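Home Forum Workshop Help Tags Log in

Rubber pads peeling off home-built grippers

Posted in November by Hilde Bosman, 38 views

I've built a pair of hand-held grippers on the kitchen table, black printed links with brass bushings at the pivots, to gather folding data for an arm I may finish before I retire. The mechanism is lovely. The pads are the trouble. They're rubber sheet glued to the finger mounts, and one has begun to lift at the top edge. Anything with a fold in it now gets snagged, and tea towels come away looking chewed. Is it my glue or my rubber? I'd like to reach 2000 grabs without becoming a full-time pad fitter.

Malcolm Stockdale

Probably neither. A square top edge catches cloth every time it comes in low, and sooner or later the cloth wins. Trim a small chamfer along the top before you fit the pad, roughen the back with coarse paper, wipe it down, then use contact adhesive on both faces and leave it overnight - properly overnight, I mean, and that includes you. There's a small hole in the side of my mounting blocks, so I run a screw in as well. My last set managed 1352 grabs before I got bored.

Mine at the bench in Trusley, left pad overdue for replacement:
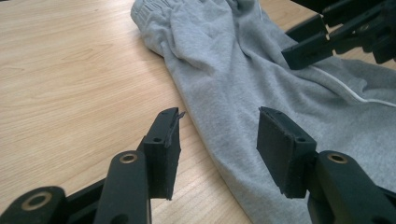 Near gripper at the trouser edge. The curled flap is on the left pad; the right one is still clean along the top.

I practise on jogging bottoms. They're forgiving, and they don't answer back.

Martens

just use superglue, worked for me. well, for 2 days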